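Speaker notes: Small parts, open cases
Storage session, slides 4 to 9. Speaker: Madhu Rawat, Stasesstead

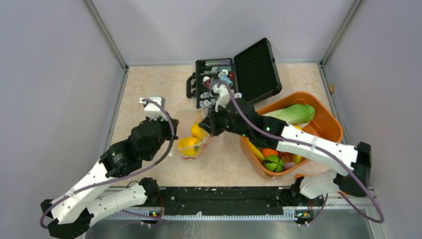
Slide 4. Open hard case with small packaged pieces; clear flexible container in front.

Start on the case. Black shell, lid opening to one side, carrying handle on the base. Textured foam in the lid. Point out that the foam is on the lid side only as far as we can tell from this view, and move on.

Two storage methods in one base. Along the upper edge, stacked chips or discs in a row, green at one end and purple at the other. Below the row, a loose pile: white, silver, red, light blue, grey. Ask the room which of the two they could check at a glance. Wait for answers.

Term to define: "edge-stored" means any item held in a row so that a gap shows. "Pile-stored" means everything else. Precious uses "bulk" for the second one in her handout. Same meaning.

Colour. The red triangular piece with the pale border is easy to find. The white and silver patterned pieces at lower left are much harder to separate from one another by eye. Recommendation: sort the low-contrast items first and leave the bright ones until last.

Slide 5. Retrieval times from the Skitwood trial. Edge-stored items, median 9 seconds. Pile-stored items, median 40 seconds. Sample was 15 people, one case layout, so do not oversell it. Jae-in has the raw sheet if anyone asks.

Slide 6. Lid position. A lid that opens to the side takes up bench width. Measure with the lid open before assigning a spot. The Wonero benches were laid out from closed dimensions and had to be redone in April.

Back to slide 4 for the container. Clear, flexible, translucent rim, two yellow pieces of produce in it. Clear walls remove the need for a label on contents of this size. They do little for small packets, where the outer layer hides the rest. If someone asks lemons or peppers, either answer will do for our purposes.

Slide 7. Divider options. Fixed, sliding, removable cup. Ankit to take this one, about 9 minutes. Hand him the clicker.

Slide 8. Labelling. Label the base, as well as the lid. Letter height per the Bhatt sheet.

Slide 9. Questions. Sign-up list for the bench exercise is with Sarla at the side door.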